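Magnus Pringle has been fitting out small bathrooms in and near Trumstead for most of his working life, and he still starts every job by asking people to empty their cabinets onto the bed.

"You learn more from that than from any drawing," he says. "They tell you they need more storage. Then you see what they own, and half of it is old sunscreen."

Pringle trained as a plumber and moved into full remodels when his knees began to complain. Last year he finished 112 bathrooms with his business partner, Lionel Pichon, who handles the tile and most of the phone calls. Almost all of them were in apartments built before the war, where the bathroom was carved out of a hallway or a closet.

The usual mistake, he says, is buying the fixtures first. People fall for a sink in a showroom and then try to make the room fit it. He would like them to start with the door. "Which way does it swing, and what does it hit? If you can turn it around or hang it on a slider, you may get back a whole corner. That costs very little compared to moving a drain."

Moving a drain is the part he tries to talk clients out of. On a recent job on the third floor, the quote for shifting the toilet to the opposite wall came to $3,703 before anyone had picked a tile. The owners kept it where it was and spent part of the money on a better fan.

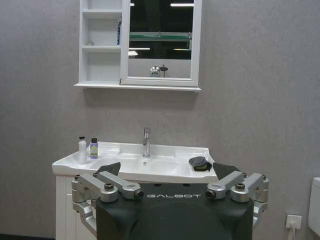
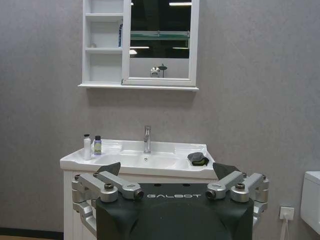 White fixtures in a bathroom: a wall cabinet with open shelves and a mirror door, and a vanity with a white ceramic sink top.

Fans come up a lot when you talk to Pringle. He thinks most are too weak and nearly all are switched off too soon. He puts them on a timer set to roughly 2 hours after a shower, longer in winter. "Paint does not fix damp," he says. "I have scraped off enough of that special paint to know."

Pichon, who joined us for the second cup of coffee, has his own list. He dislikes tiny mosaic on shower floors - too much grout, he says - and he wants people to buy one extra box of tile and keep it. "In ten years you crack one, and they have stopped making it. Then you call me, and I can't help you."

They do disagree about lighting. Pringle prefers light on both sides of a mirror. Pichon is happy with one good fixture overhead and says clients rarely notice the difference.

Neither of them has redone his own bathroom. Pringle's still has the green tub that came with the house. "It holds water," he says. "I'll get to it in May."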